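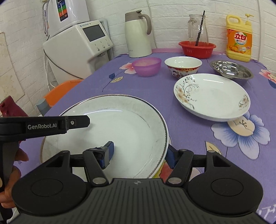
Figure 3. View from the camera of the hand-held gripper in the plate task. One finger is on the inner side of a white plate and the other is under its rim.

4.2 Rim grasps on household crockery

The second group of tasks concerns flat and shallow dishes. In our earlier set, recorded in March, most objects were cups and boxes, and the policy learned from them closed the fingers at the widest part of the object. For a plate this strategy is not useful. The plate is wider than the opening of the fingers, so the only possible grasp is at the rim, and one finger must go below it while the other stays above. We call this a rim grasp in the rest of the paper.

The demonstrations were made by people in ordinary homes, with the tool in the hand and the camera looking forward over the fingers. We gave the demonstrators only a short instruction. They should take a plate by its rim, lift or turn it, and put it back on the table. The order of the plates was free. We did not ask them to clear the table before recording, because a background of normal kitchen things is what the policy will meet later. In Figure 3, for example, a thermos jug, a red basket and a bottle of detergent stand behind the dishes, and the tablecloth has a pattern of large flowers. Such a cloth is difficult for our segmentation step - the printed flowers are large and clearly outlined, and the first version of the Plustano labelling tool sometimes marked them as separate objects.

After removing the recordings with lost tracking, 2844 demonstrations remained. Every demonstration was divided into an approach phase, a contact phase and a release phase. The borders between the phases were first proposed from the finger opening signal and then corrected by hand. Candela Villalobos and Dragica Janevski made the corrections independently on a common subset of 1000 demonstrations, and where their borders differed, they looked at the recording together and agreed on one value. The remaining demonstrations were corrected by one person only.
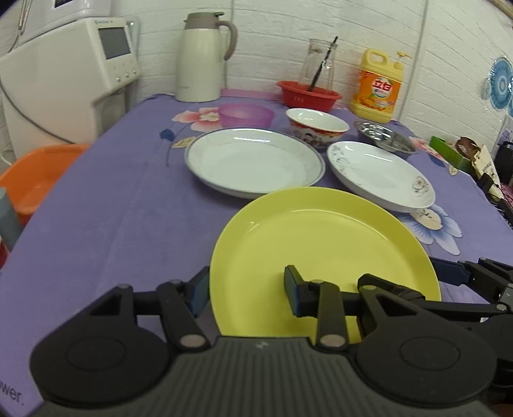 The material of the plate has a larger influence than we expected. Plastic plates bend a little under the finger, and the demonstrators often pressed down near the centre with one jaw while the other one stayed at the rim. With ceramic plates we saw this way of holding much less. We therefore keep the two materials apart in the evaluation, although the policy itself receives no label for the material and must find the difference from the camera view and the finger opening.

A further difficulty is overlap. When one plate lies partly on another, the lower rim is hidden and the space for the second finger is small. The demonstrators solved this in different ways. Some of them moved the upper plate to the side first, and others tilted it with one finger until the second finger could go below. The baseline of Shi, which predicts one grasp point per object, cannot represent the tilting movement at all. Our model predicts a short sequence of finger poses and can follow both strategies, but it mixes them when the overlap is small, and then the fingers stop above the rim without closing. We observed this error in the Gorkham test kitchen more often than in the Skindard one, where the table is higher and the camera sees the rims from a flatter angle.

We also tested whether the tilting strategy can be learned when all demonstrations with overlapping plates are taken out of the training set. It cannot - the policy then approaches the upper plate correctly but pushes it over the lower one. The results for both training sets are given in the next section, separately for plastic and ceramic plates.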